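Teleoperated demonstration

Teleoperated demonstration is a method of teaching a robot a task in which a human operator controls the arm remotely while its movements are recorded. It is distinguished from kinaesthetic teaching, in which the operator holds the arm and moves it by hand. Both produce recordings from which a control policy can later be trained.

The operator's input device may be a joystick, a handheld tracker or a smaller copy of the arm. Joint positions, gripper opening and camera images are stored together at a fixed rate. Demonstrations may also be collected in simulation, where surface textures, lighting and object shapes can be altered between recordings. 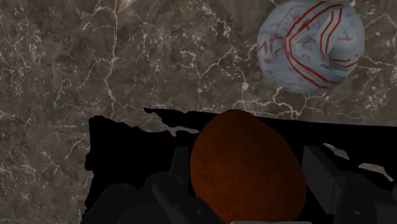

Grasping rounded objects is a common early task. The operator must bring both fingers to the object at a similar height, as uneven contact tends to roll it away. Failed attempts are usually marked and kept apart - some training methods make use of them.

The Jadetti collection, compiled by Zarmeena Virk and Haris Minhas, contains over 3000 simulated demonstrations by 6 operators. A later subset of 400, edited by Laiba Tarar, removed recordings with long pauses. Results obtained by kinaesthetic teaching are not directly comparable, as the operator's hands may appear in the camera images.

Contact the editors | © Magsi Reference | Back to top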